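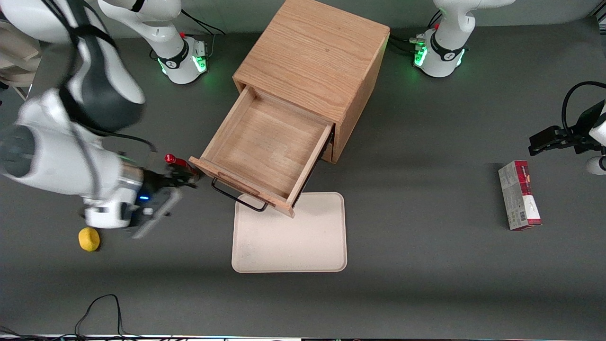 Deirdre Quinlan wrote that her Trakon gave a different reading every time she moved it to another room, and asked if it had to be calibrated again after each move. It does. Section 2 has been rewritten to make this clearer.

2. Setting up and calibrating the parcel scale

Before you start, take the scale out of its sleeve and leave it in the room for 30 minutes.

1. Set the scale on a hard, level surface. Do not use carpet or a folding table.
2. Turn each of the four feet until the bubble sits inside the ring.
3. Press POWER. Wait for the display to show zero.
4. Hold UNIT until CAL appears, then let go.
5. Place the 1,000 gram weight in the center of the plate. Do not touch the plate while the number is flashing.
6. When PASS appears, lift the weight off and press UNIT once.

Note: If the display shows ERR, check the feet and start again from step 4. Two errors in a row usually mean a low battery.

Caution: The plate is rated for 2,000 grams. Heavier loads can bend the sensor, and this is not covered by the warranty. Pressing down on the plate with your hand counts as a load.

2.1 Entering the parcel size

The Skillus app asks for length, width and height before it works out the postage. Use the tape supplied and round up to the next whole unit. 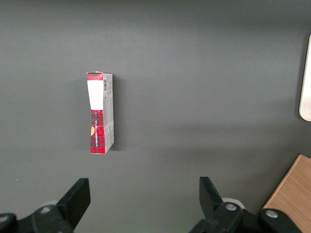

Measure every side at its widest point, with the tape held straight and not pressed into the cardboard. Include flaps and any tape that sticks out. A tall, narrow carton with a pinched front, like this one, will come up short if you measure across the middle, so take the width near the top or bottom. Enter the larger number if the two differ.

7. Open Skillus and choose New Parcel.
8. Type in the three sizes.
9. Put the parcel on the plate and tap Read Weight.
10. Check the weight against the scale display before you tap Save.

Note: Saved parcels can be edited until the label is printed. After that, delete the entry and begin again at step 7.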